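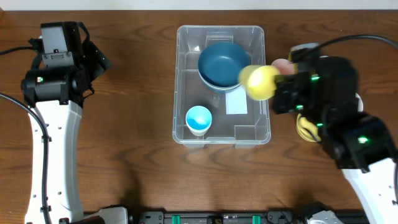
Trotville, Jul 6, 2021

Right arm keeps dropping late when I teleop the bin task, is it me or the lag?

Posted by Nesma Bouzid

Two arm setup, leader arms on my side, followers on the table. Task is clearing stuff into a clear plastic bin. Bowl and cup are in the bin, left gripper's open and waiting, right one is bringing the yellow thing in over the corner. This is the part I keep messing up.

I open my hand, gripper opens a beat later, and by then I've already started moving back. So the object lands on the rim or gets dragged along. Did 41 demos so far, no idea how many are worth keeping. When I trained on the first batch the policy copied the drag perfectly. Great.

Things I tried: slower moves, new USB cable, turning off the camera preview. Preview off helped a bit but then I can't see what's being recorded. Software is Prinex, default settings pretty much. Should I toss the bad demos or is some mess ok? Also do I need to use the left arm at all if it's just parked there?

2 answers

Si-woo Woo wrote:

Probably both. Had the same thing in February. Check the gripper has its own smoothing setting, in my Prinex config it was separate from the arm joints and set way higher. Turned it down to 2 and the delay was mostly gone. Don't go to zero, the fingers start to chatter.

Then change how you drive it. Get over the bin, stop, open, WAIT until you see the object leave the fingers, then lift straight up. Feels dumb and slow. The policy needs that pause though, if you're already moving when you let go it has no clean signal for when to open.

For the demos: throw out anything where it dragged or hit the rim. A missed grasp where you go back and get it is fine, I keep those, it learns to retry. Recording another 41 is one boring afternoon.

Left arm, leave it parked but park it in the SAME spot every time. Mine drifted between episodes because I rested my elbow on the leader arm. Model learned to wiggle it. Took me 5 days to figure out teh cause.

Also watch the gripper blocking your view at that corner. If you're driving off the head camera you lose sight of what's behind it. I come in a bit higher now and go down at the end.

Nesma Bouzid replied:

Gripper filter was at 8!! Changed it, way better. Going through the old demos tonight. Elbow thing is definately me too

jerkham_b wrote:

just move the arms by hand instead of teleop, no lag that way. I do it on my Amaral arm and it's fine. you do get your hands in the camera view so maybe not if your training from video. havent tried it with two arms

Contact | Copyright 2021 | Back to top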